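Re: [tea-things] Crumbs, saucers, and what to pour

From: the Gadero end of the list
Sent: January, 4:35 p.m.

Earlier in this thread, someone wrote:

> I have the small beige set with the round pot and I'm about to give
> up on it. Three complaints. The saucers seem to exist mainly to
> collect leaves. The cups take two swallows and then you are back at
> the pot. And every time I set it out on a pale table it looks like I
> have been repotting a fern. Is everyone living like this, or have I
> bought the wrong set? Also, does anyone put coffee in theirs? My
> household is divided.
>
> Sent from Clonis, where the kettle is also on its last legs

I'll take these in the order that suits me.

Crumbs first. A white tabletop is a terrible place to drink loose tea and I have one anyway, bought in a weak moment for $329 at Michiels, where it looked very clean because people weren't eating or drinking anywhere near it. Every speck shows. Dark bits on white, and they don't gather politely in one place either, they get in between the pot and the cups, where your sleeve can find them.

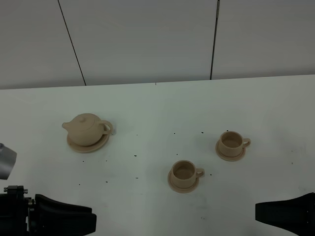

I used to wipe between rounds. I don't recommend it. A damp cloth turns a dry leaf into a small brown comma, and then you have punctuation all over the table. Leave them until the end and use a dry brush, the kind sold for pastry. Mine cost less than the cloths did. If you must do something with your hands in the meantime, move the cups.

As for the saucers collecting leaves, yes, they do. I'd sooner have leaves on the saucer than on the table, so I count that as the saucer doing a day's work. The one under the pot matters most to me. I went a whole winter with the pot sitting straight on the table and there was a ring by spring that I still cover with a bowl of lemons when my mother-in-law visits.

Now pouring, which you didn't ask about, but you mentioned drips further up the thread and I have opinions saved up. Keep the cup on its saucer when you fill it. I know people who lift the cup to the pot, and they all have stained cuffs. Bring the spout over the cup before you start tipping, tip slowly, and when you stop, stop all at once. A hesitant finish is what sends the last drop down the outside of the pot and onto whatever you were hoping to keep dry.
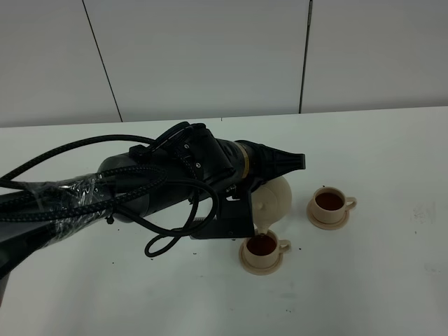

Put a finger on the lid if yours is as loose as mine. The little knob is there to be used. I lost a lid in 2000, from a different set, to what I can only call overconfidence, and it went straight into a guest's cup. It fit surprisingly well. We drank from the other cups.

On size: they are small cups. I don't think you bought the wrong set, I think you bought a small one, and the remedy is to sit closer to the pot. Somebody on this list once suggested filling to the brim to save on trips, and I tried it for one afternoon. You gain a swallow and lose the ability to carry anything.

And coffee. I have no principled objection. Purists can skip to the next message. A dark coffee looks better in a beige cup than most teas do, and two swallows is a perfectly reasonable coffee, even if it is a stingy tea. What I would not do is put coffee in the pot. The pot remembers. Mine was lent out once and came back tasting of dark roast, and it took 30 pots of cheap black tea before I stopped noticing.

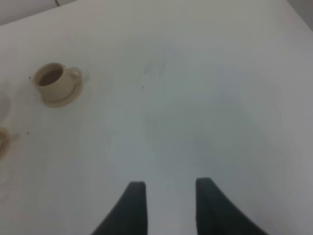
So divide the household by cup. Coffee people get theirs filled from the coffee maker, tea people get the pot, and everyone gets a matching saucer and can pretend to be having the same drink. Point all the handles the same way, too – it does nothing for the taste, but I reach for mine without looking and I've been wrong before.

If you do give up on the set, write to me off list before it goes in the donation box. I'm one saucer short and not proud.

P.S. The shop is Gadero with an A. The Gedero in last month's message sells garden hose, and I was on the phone with them for some time.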